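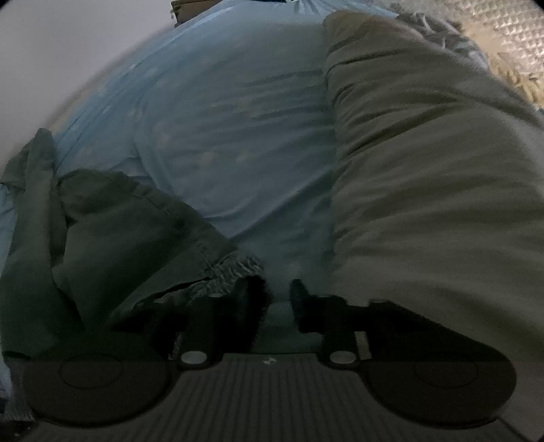
Istbridge students log household tasks for gripper project

15/12/2025

The robotics club at Istbridge Technical College has entered the second stage of its garment handling project, begun in September. Members use a hand-held two-finger gripper to record work with clothing and bedding in ordinary bedrooms. The data set is to contain 200 recordings, with 19 set aside for testing. Training will run on the Britside lab's computers. The club plans to enter the resulting controller in the student manipulation contest at Balbridge, where each team gets 20 attempts at folding.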